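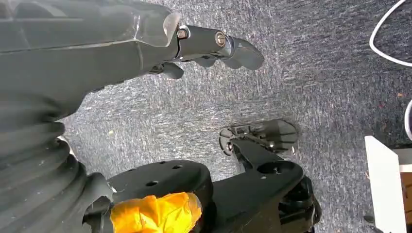

How long does it take to get used to a split keyboard? For me it was 7 weeks, and the first 2 were miserable.

A few of you asked after I moaned about it all through March, so I'm putting it in one thread and then I'll go back to posting about soup.

Background: I type for a living (subtitles, mostly, plus minutes for a couple of housing associations) and my right wrist had been grumbling since Christmas. Not agony, just that hot achy feeling by four o'clock. I'd tried a gel rest, a different chair, and sulking.

Ayman Benmoussa had been going on about his Rudavard for ages, and he finally got fed up and lent it to me in a carrier bag with the cable wrapped round it. Two halves, keys in straight columns, thumb keys where I've never had keys in my life.

Before I swapped I did a typing test on my old flat one so I'd have something to compare. 77 words a minute. I was quite smug about that.

First morning on the Rudavard I didn't even get a score, I gave up halfway through the test because I couldn't find the letter B. I have always hit B with the wrong hand! Thirty-odd years of it! On a split board it simply isn't there.

Same with Y, now and then. And the space bar being under one thumb only - I kept pressing where the other half of it ought to be and deleting words. I sent a client an email that said "Pleasefind attahced" and just let it go.

What I'd tell anyone starting: don't do it in a busy week. I kept the old keyboard plugged in and used it for anything with a deadline, then went back to the split one for emails and notes. People online say you should go cold turkey. Those people don't have a subtitle file due at noon.

Week three was when it stopped feeling like a punishment. I hit 60 on the test, and more to the point I noticed I'd written a whole page without looking down.

Then I got cocky and started fiddling with the layout. Moved Enter, moved the brackets, put the arrows on a second layer under my left hand. Spent an entire evening on it, loved it, couldn't remember any of it by breakfast. Changed nearly everything back. The arrows stayed, they're brilliant.

How far apart to put the halves: I started with them miles apart because it looked cool in the photos. Much too wide, my shoulders hated it. Now they're as far apart as my elbows hang, with my tea in the gap. (Yes I have spilt it. The keyboard was fine, the minutes of the February meeting were not.)

Tilting the middle up made more difference to my wrist than the splitting did. I used two folded beer mats under the inside edges before I bought proper feet, and I could quite happily have stuck with the beer mats.

I gave Ayman his back and bought my own in the end, a Drevar, second-hand. It's a bit clackier and the left half has someone else's shiny patch on the E. I've grown fond of it.

As for the wrist - better, not perfect. I also started taking breaks when the kettle's on, so I can't swear which one did it. If yours properly hurts, go and see someone, don't take advice from a woman with beer mats.

Speed now: 77 again this morning, same test, same chair. Took the long way round to end up exactly where I started, but I can open jars at the end of the day.

Last thing, for the person who asked whether you can still use a normal keyboard afterwards: yes, it takes me a minute or so to adjust on my sister's laptop. I still can't do B on it with any dignity.

Right, leek and potato tomorrow. I've got opinions about nutmeg.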